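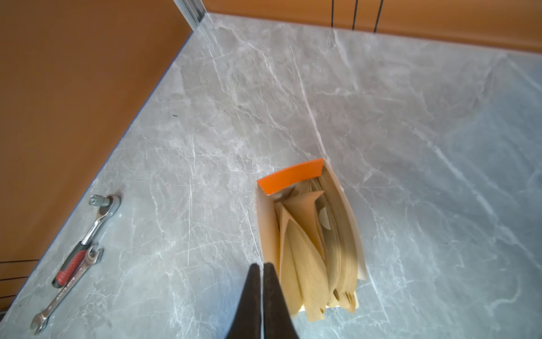 Pre-purchase inspection, bench arm and two-finger gripper
Site: Clallow workshop, counter station
Inspector: Giorgia Morelli
Date: 2018-05-14
Quote under review: Mirkano, $2,215 for the gripper and wrist camera, arm priced separately

1. Emergency stop within reach of the operator: PASS
Reachable from both ends of the counter. I'd still want a second one by the door before we sign.

2. Cable routing clear of the wrist joint: PASS WITH COMMENT
Fine today. The rep routed it himself, so ask me again in December.

3. Finger force limit set and locked: FAIL
Limit is set. Anyone with the tablet can change it. Mirkano calls this "flexible."

4. Picks up flat hand tools (ratchet, combination wrench): NOT SHOWN
The brochure says yes. A wrench lying flat on a hard counter is a mean test and I want to watch it done 20 times, by our people.

5. Takes single sandpaper sheets from an open box: NOT SHOWN
The sheets curl and overlap. Gitau Obura thinks we'd need a suction tool for this, and that's not in the quote.

6. Grit and dust protection at the finger joints: OPEN
No rating on the spec sheet. Replacement fingers are $431 a pair. How many pairs a year? The rep didn't know.

7. Counter surface protected from dropped tools: FAIL
No mat quoted. Add one.

8. Training included: PARTIAL
Covers 2 people. We have five on the bench.

Recommendation: do not release the deposit. Items 3 and 7 have to be fixed, 4 and 5 demonstrated here. Kimutai Nyamweya has asked Sokura for a competing price and I'd wait for it.

Comments

Ottavio Mancuso: Item 6 is the whole budget for me. Get the wear figure in writing.

Brian Obura: Who pays for the mat?

G. Morelli: They do.

14 shares | 3 comments

Related
Lease or buy: the Baldursdóttir bench arm
Spare parts budget, what we left out
Air compressor inspection checklist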